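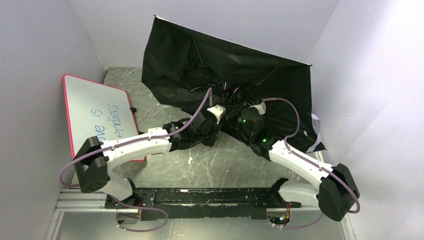 Photo: Hazem Kettani / Wudwood

Rainy day gear – quick fixes

Umbrella smells musty? Never roll it up damp. Leave it half open overnight, then strap it. Loose rib tip – needle, black thread, four stitches thru the eye, done.

Boots: stuff with newspaper, swap after an hour. Not on the radiator, it cracks the glue.

Raincoat not beading anymore? Wash, no softener, tumble low 16 minutes. Still soaks thru, get the spray.

Stuck zipper – rub a candle stub on the teeth. Pencil works to.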